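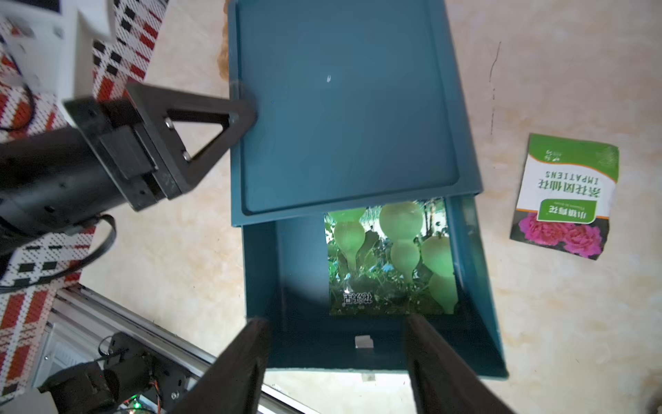
Game Day Operations Assistant (part-time, seasonal)
Costgate Football Club – Prisetti Field
Reports to: Director of Game Operations

Costgate Football Club is hiring part-time game day assistants for the coming season. We play in the semi-pro Tarar League and host our home games at Prisetti Field. We have 20 positions to fill across four work areas. Most home games are on Saturday nights, with one Friday game in October.

No football background is required for most of these jobs. The sideline positions are the exception, and those are marked in the list of work areas. Returning staff should apply again through the same form as everyone else. Your file from last season does not carry over.

Work areas

Gates and seating
Scan tickets, direct fans to their sections, answer questions about parking and re-entry, and keep aisles clear. Gates staff report first and are usually released at the end of the third quarter. Two people stay through the final whistle to handle the exit on the north side.

Field setup
Put out pylons, down markers, yard markers, benches, water tables and the kicking nets. Take it all down after the game and return it to the equipment shed. You will be outdoors for the whole shift and need to be able to lift 50 pounds. Field setup also covers the visiting team's locker room, including towels, ice and the whiteboard.

Sideline (football experience required)
Chain crew, ball crew and the get-back position on the home side. You must know down and distance without being told, and you must be able to move quickly when a play comes toward you. Chain crew members attend one training session with the league's officials before the first game. Anyone who misses that session will be moved to another area.

Press box and stats
Spotters, stat entry, clock backup and the runner who takes printed stats to both coaching staffs at halftime. We use Cindum for live stats. If you have not used it before, we will train you at the preseason scrimmage. Spotters need good distance vision, corrected or not, and have to be comfortable saying a jersey number out loud right away and correcting it if it was wrong.

Hours and pay

Shifts run five to six hours. Field setup arrives at 2 p.m. for a 7 p.m. kickoff. Gates report at 4 p.m., sideline and press box at 5 p.m. Pay is $100 per game for all areas, paid by direct deposit every other week. There is no overtime. If a game is called for lightning after kickoff, you are paid for the full shift. If it is postponed before you report, you are not paid for that date, but you keep your spot for the makeup game.

Staff get a meal ticket for each shift and free parking in the gravel lot behind the visitors' stands. Each person may also request two guest tickets per game, as long as the request is in by noon the day before.

What we need from you

– Be at least 18 years old by the first home game. Press box runners may be 16 with a signed parent form.
– Be available for all but one of the home games. Tell us about known conflicts when you apply.
– Pass a background check, which the club pays for.
– Have your own way to get to and from the field. The last bus leaves before most games end.
– Wear plain black pants or shorts and closed shoes. We supply the shirt, a rain jacket and your credential.

Credentials stay with you for the season. A lost credential costs $25 to replace. Staff may not bet on Tarar League games, share injury or lineup information heard in the building, or post photos from the locker room areas. Autographs and player photos have to wait until you are off the clock.

How to apply

Fill out the form on the club's jobs page and pick a first and second choice of work area. We do not need a resume for gates or field setup. For sideline and press box, add a short note on where you have worked games before, at any level. High school and youth league experience counts.

We review applications as they come in and hold short interviews at the field office on weekday evenings. Everyone who applies will get an answer by email, including people we can't place. If your first choice is full we may offer you your second – please reply within three days so we can move on to the next person.

Costgate Football Club is an equal opportunity employer. If you need an accommodation to apply or interview, note it on the form or call the field office.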